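Filed under: Devlog, Skesia, Combat

Jun 19, 2021

Spent most of the day on the stagger rules in Skesia. Enemies in the Pellis level were going down too fast under the heavy chain, and the boss could be locked in place if you timed the third swing right. I did it four tries in a row on the morning build, so it goes on the list as a real bug.

Changed the stagger meter so it fills by weapon weight and not by damage. The heavy now adds 300 on a full swing, and the light adds a lot less. The boss breaks at 349 for the moment. That number came from fiddling and I expect it to move. Also put in a cooldown of two seconds after each break, during which the meter stays at zero.

Light chain into heavy feels better. Heavy into heavy still feels stiff -- the cancel window opens late and the dodge gets eaten. Left it alone today.

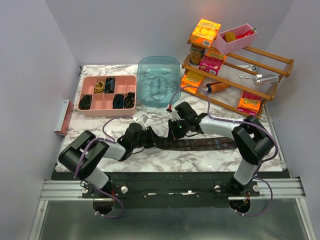 Tâm Khổng played the new build after lunch and thought the cooldown was fine but the boss gave no sign of it. "I kept swinging and figured the hits weren't landing. Give me a sound, or flash the health bar, anything."

Fair. Added a dull clank as a stand-in, taken from the gate in the Senis level. It's too loud and it plays twice if both hitboxes touch on the same tick. Will fix the double trigger first, then ask for a proper sound.

Checkpoint before the bridge is still wrong. If you die after pulling the lever, the bridge comes back up but the lever stays down, so there's no way across. Save code from April never stored the bridge state. Wrote a quick patch, not tested on old saves.

Monday: test old saves, dodge window on the heavy, retry the Soylu fight with the new meter on hard.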